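The zero that wasn't worth much

I have been putting off writing up the weighing problem, partly out of embarrassment and partly because Driss El Sherbiny still thinks it was the scale. It wasn't the scale. I'm fairly sure of that now, and I was the one who wanted to buy a new one in January.

The job sounds simple enough. Two arms set a bowl on a kitchen scale, let go, scoop in some beans and stop at the right weight. We had been running it for weeks under the Gitel controller, and the log was full of green rows. Then Latifa El-Sayed took one of the "good" portions over to her own scale and got 25 grams less than the log said. She tried another and it was short too.

My first theory was drift. Driss's was a cheap load cell. We swapped batteries, leveled the table and moved the scale away from the wall, and of course each of those seemed to help for an hour. I've stopped trusting any fix that works for an hour.

What finally got my attention was the zero. Our script treats a reading of 0 as proof that the scale is ready, and it never asks what else is touching the bowl.

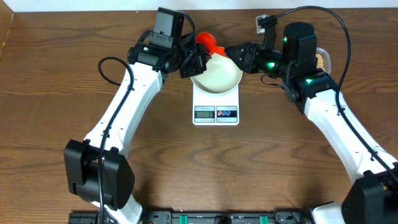
Both grippers on the bowl, display at 0.

A zero with two sets of fingers on the rim could mean several things. The scale may have been tared with the bowl on it. The arms may be carrying some of the load. They may be pressing down when the tare happens, and then everything afterward reads wrong once they let go. The script couldn't tell these apart, and neither could I from the log, which only stores the number.

Yusri Santoso added a check: open both grippers, back off, wait 2 seconds, then read. If the value moves when the fingers leave, the run is thrown out. Of the next 4 runs, it threw out three. I'd love to know how many of the older 4000 would have gone the same way, but we didn't save what we'd need to find out.

The vendor's answer was a software update with "improved contact awareness." Maybe. I asked what it measures and got a brochure. Until I hear something better, the old results have a warning on them and Yusri's check stays in.

Driss has ordered the new scale anyway.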